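Omora Packing Cell Project
Interim Progress Report to the Citovell Fund
Zirnham site, 13 March 2024

4. Faults and Safety Matters in the Reporting Period

4.1 Summary

Work on the tray-loading task was suspended for 12 working days following a recurring fault in the gripper. Wrapped snack items slipped during transfer, and on one occasion an operator reached into the working area before the arm had come to a complete stop. There was no injury. The matter was entered in the site safety log and reported to Dönmez, as the party responsible for machine safety under the grant agreement. The remaining tasks in the work plan continued during the suspension.

4.2 Description of the Task

The task requires the arm to take a single packaged item from the tabletop and place it in a divided tray. The tray has two small compartments on one side and one long compartment on the other. Long items are assigned to the long compartment.
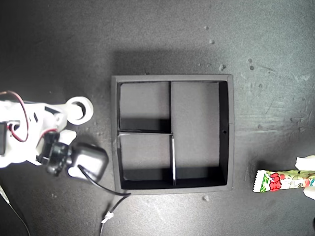

Figure 1. Work area with arm, divided tray and packaged snack item.

The fault arose almost entirely with long items in smooth wrappers. When such an item was gripped away from its center, it rotated between the fingers and came down across the tray wall. In a run of 218 transfers carried out before the suspension, 30 ended in a dropped or misplaced item. The acceptance limit agreed with the Fund for this stage is 12. The run therefore did not meet the milestone, and no claim has been made against it.

4.3 Findings

The review found two causes. The first concerns the covering on the fingertips. The fingers are hard plastic and are covered at the tips to improve grip and protect the packaging. The covering creases with use and its edges tear, so that the contact surface is no longer even.

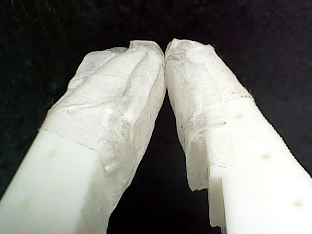 Figure 2. Gripper fingers with tips together. The lower edges of the coverings are ragged.

The second cause was procedural. Coverings were replaced when an operator judged them to be worn, and no record was kept of when this had been done. Two operators could reasonably reach different conclusions about the same pair of fingers. The project accepts that an inspection interval should have been set at the start of the work.

The operator's early entry into the working area was a consequence of the repeated drops. Staff had become used to retrieving items by hand between transfers, and the written procedure did not state clearly that the stop control must be used first.

4.4 Corrective Action

The procedure has been rewritten. Retrieval of a dropped item now requires the stop control to be pressed and the arm to be at rest. All operators have signed the revised version.

Fingertip coverings are to be inspected every 50 transfers and the result recorded. Inspection is to include both tips, the inner faces and any loose flap along the edge of the covering.
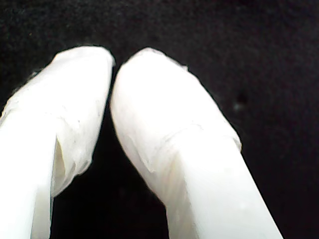

Figure 3. Covered fingertips, showing creasing and a loose flap on the inner side of the left finger.

A molded fingertip pad is being considered as a permanent replacement for the present covering. Dönmez has been asked to provide a quotation.

4.5 Effect on Schedule and Budget

The milestone for long items is moved to June. The cost of the suspension has been met from the contingency line and no additional funding is requested. Should the molded pad be adopted, a transfer between budget headings will be submitted for the Fund's approval before any order is placed.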